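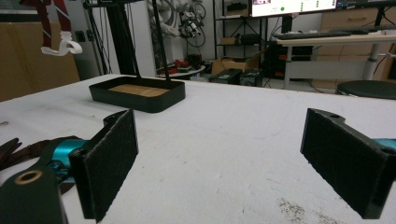
Comment enlever l'odeur de cave sur de vieux livres de cuisine ?

Question posée par Ditte Zoëga le 18 octobre 2014
Vue 3327 fois

Bonjour à tous,

Je viens de récupérer les livres de cuisine de ma grand-tante, deux cartons qui ont passé plusieurs hivers dans une cave de Drunby avant d'atterrir chez moi. Je suis ravie, il y a des merveilles là-dedans (un traité de confitures de 642 pages avec ses annotations au crayon dans toutes les marges !), mais alors l'odeur... Dès qu'on ouvre un volume, la cuisine entière sent le champignon. Mon mari est très patient mais il commence à poser des questions.

Je n'ai pas vu de taches vertes ni de poudre, les pages sont juste un peu gondolées sur les trois ou quatre livres du fond. J'ai essayé de les laisser ouverts près de la fenêtre un après-midi, sans grand résultat. On m'a parlé de litière pour chat, de bicarbonate, de congélateur, et même de passer les pages au fer tiède, ce qui me fait un peu peur. Qu'est-ce qui marche chez vous ? Je voudrais surtout ne pas abîmer le crayon.

Merci d'avance et bonne journée !

Réponses (3)

Byung-chul Cho
Bonjour Ditte, quel bel héritage ! Oubliez le fer, surtout s'il y a des photos sur papier glacé, les pages se collent et c'est fichu.

Voici comment je m'y prends avec les livres que je ramène des brocantes. Je commence par les faire sécher pour de bon, debout, légèrement en éventail, dans une pièce chauffée et sèche, pendant une bonne semaine. Un après-midi c'est beaucoup trop court, le papier garde l'humidité au cœur du bloc. Pas de soleil direct, il jaunit les pages et fait craquer les dos. Pour les volumes gondolés, je glisse du papier absorbant blanc toutes les vingt pages et je le change matin et soir.

Ensuite seulement je m'occupe de l'odeur. Une grande caisse en plastique avec couvercle, une couche de litière minérale non parfumée au fond, une grille par-dessus, et les livres posés sur la grille – ils ne doivent pas toucher la litière, la poussière se met partout. On ferme et on laisse quinze jours. Si ça sent encore, on change la litière et on recommence. Mon plus gros cas, un dictionnaire qui avait connu une inondation, m'a demandé trois tours, et je l'ai encore sur mon étagère.

Pour le crayon, ne frottez rien et n'humidifiez rien, et tout ira bien. Si vous voyez apparaître du duvet ou des points colorés, isolez le livre dans un sac et travaillez dehors avec un masque.

Ro-un Bae
Bicarbonate. Ça marche aussi pour le frigo.

So-yul Yeom
Je plussoie la caisse, mais avec du charbon actif chez moi, celui pour aquarium, dans une vieille chaussette propre. C'est moins salissant que la litière. Par contre le congélateur tue les insectes, il n'enlève pas l'odeur, j'ai testé sur un roman de 330 pages et il est ressorti froid et toujours aussi parfumé...

Commentaire de Ditte Zoëga
Merci beaucoup Byung-chul et So-yul ! Les confitures sont en éventail dans le bureau depuis hier soir, avec le papier absorbant. Est-ce que je peux mettre plusieurs livres dans la même caisse, ou vaut-il mieux les séparer ?

Commentaire de Byung-chul Cho
Plusieurs, pas de souci, du moment que l'air circule entre eux. Gardez juste les plus odorants à part.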